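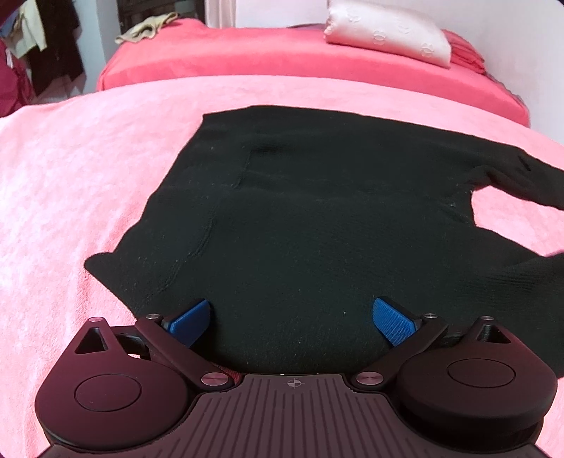 针织物为什么能拉长

少儿材料知识 第13篇
适合小学中高年级阅读

一件衣服能不能拉长,首先取决于布的结构,其次才取决于纤维的种类。用同样粗细的棉线,可以做成几乎拉不动的床单,也可以做成很有弹性的袜子。本篇说明这种差别是怎样产生的。

一、两种主要的布

常见的布按结构分为机织物和针织物。

机织物由两组纱线构成。一组沿着布的长度方向排列,叫经纱;另一组沿着布的宽度方向排列,叫纬纱。两组纱线一上一下地交叉,互相压住。衬衫、床单、牛仔裤的面料大多是机织物。纱线在布里基本是直的,沿着纱线方向拉,只能把很小的弯曲拉平,所以伸长很少。如果沿着对角线方向拉,布会变形得多一些,原因是方格被拉成了菱形。

针织物由线圈构成。纱线先弯成一个圈,下一个圈从这个圈里穿过去,再下一个圈又从第二个圈里穿过去,一直串下去。毛衣、T恤、袜子、围巾和手套大多是针织物。手工编织的毛衣可以只用一根很长的毛线,从头织到尾,中间线不够长时再接上一根。

二、线圈的各个部分

把一个线圈放大,可以分出三个部分。

圈柱:线圈左右两侧较直的部分。
针编弧:线圈顶部的弯曲部分,连接两根圈柱。
沉降弧:两个相邻线圈之间的弯曲部分,在线圈的底部。

横着排成一排的线圈叫一个横列,竖着串成一串的线圈叫一个纵行。横列和纵行是描述针织物的基本单位。编织说明里写“起44针”,意思是第一个横列有44个线圈,也就是这块织片有44个纵行。如果接着写“织33行”,就是要织出33个横列。

三、拉伸时发生了什么

横向拉一块针织物,圈柱会向两边倒,圈柱上的一部分纱线转移到弧线部分,线圈变宽、变矮。纵向拉,弧线部分的纱线向圈柱转移,线圈变窄、变高。在这两种情况下,纱线本身的长度几乎没有增加,改变的是线圈的形状。

因此,横向拉宽一块针织物时,它往往同时变短;纵向拉长时,它往往同时变窄。大多数毛衣横向比纵向更容易拉伸。

松手以后,弯曲的纱线有恢复原来弯曲程度的趋势,线圈会慢慢回到接近原来的形状。能恢复多少,与纤维有关。羊毛纤维本身带有天然卷曲,恢复能力较好。棉纤维较差,所以棉线衫的袖口穿久了容易变松。有些纱线里加入了氨纶,这是一种可以反复拉长和缩回的合成纤维,袜口和运动服里常用。

四、正针和反针

针织物最基本的两种线圈是正针和反针。其实它们是同一种线圈的两个面:从一面看是正针,翻过来看就是反针。正针看上去像字母V,反针看上去像一道短的横弧。

全部正针朝着同一面的组织叫平针组织。T恤的面料就是平针组织,只是线很细,要用放大镜才看得清楚。平针组织有一个特点,叫卷边性:剪下一块不固定的平针布,左右两边会向反面卷,上下两边会向正面卷。原因是弯曲的纱线想要伸直,而正反两面受力不同。

正针纵行和反针纵行交替排列的组织叫罗纹组织。2针正针、2针反针交替的,叫2×2罗纹,也叫双罗纹针法。罗纹组织不拉伸时,反针纵行会藏到正针纵行后面,整块布收得很窄;一拉,藏起来的部分就露出来。所以罗纹的横向弹性比平针大,适合用在领口、袖口和下摆。罗纹的两侧也不容易卷边。

五、脱散

针织物的线圈一个套着一个,如果某处的纱线断了,或者有一个线圈从套住它的线圈里滑出来,它下面或上面的线圈就可能失去支撑,沿着纵行一个接一个地松开,形成一条像梯子的缝隙。这种现象叫脱散。薄的长筒袜最容易出现。

脱散也有用处。旧毛衣可以从收尾的地方拆开,把毛线重新绕成团。拆下来的毛线带有弯曲,这是线圈留下的形状。把线绕成松松的圈,用温水浸泡后晾干,弯曲会减少,之后可以再织。裁剪缝制的毛衣不适合这样拆,原因是它的织片边缘已经剪断,拆出来的是一段一段的短线。

六、起球和线头

毛衣表面的小球是由短纤维形成的。纱线由许多较短的纤维加捻而成,摩擦会使一部分纤维的端头从纱线里露出来,露出来的纤维互相缠绕,就成了小球。腋下、袖子内侧和经常靠着桌沿的部位摩擦多,起球也多。捻度高的纱线抱合较紧,起球较少。

浅色的绒毛和线头落在深色毛衣上很明显,落在浅色毛衣上则不容易看见,两者沾上的数量可能差不多。干燥的季节,衣服摩擦后容易带静电,会吸附更多的细小纤维。清理时可以用粘毛滚筒,沿一个方向滚动。

七、清洗和存放

羊毛纤维的表面有一层鳞片。在热水里揉搓时,鳞片会互相钩住,纤维越缠越紧,毛衣就会缩小变厚,这个过程叫毡缩,一般不能还原。洗羊毛衫之前先看衣服里的洗涤标签。标签上如果画着一个水盆和一只手,表示只能手洗。

湿的毛衣很重。如果挂在衣架上晾,水的重量会把线圈纵向拉长,衣身变长,肩部还可能顶出两个鼓包。正确的方法是先用毛巾吸去水分,再平铺晾干,铺的时候把袖子和下摆整理到原来的形状。存放时折叠,不要长期悬挂。

八、小实验:测量拉伸

材料:一只旧袜子,一块不要的旧床单布,一把直尺,一支水洗笔。

步骤:
1. 把袜子平放在桌上,在袜筒上横向画两个点,相距2厘米。
2. 请另一个人帮忙,把袜筒向两侧拉到拉不动为止,量出两点之间的距离,记下来。
3. 松手,等一会儿,再量一次。
4. 改为纵向画点,重复以上步骤。
5. 在旧床单布上沿着布边的方向画两个点,距离也是2厘米,用同样的方法测量。

记录时写清楚材料、方向、拉伸前的长度、拉伸时的长度和松手后的长度。用拉伸时的长度减去拉伸前的长度,得到伸长量。比较袜子横向和纵向的伸长量,再与床单布比较。

词语表

纱线:由纤维加捻或排列形成的细长材料。
横列:沿宽度方向排成一排的线圈。
纵行:沿长度方向串成一串的线圈。
捻度:一定长度的纱线上扭转的圈数。
毡缩:羊毛在湿、热和揉搓的条件下缠结收缩的现象。

下一篇:纽扣、拉链和粘扣的结构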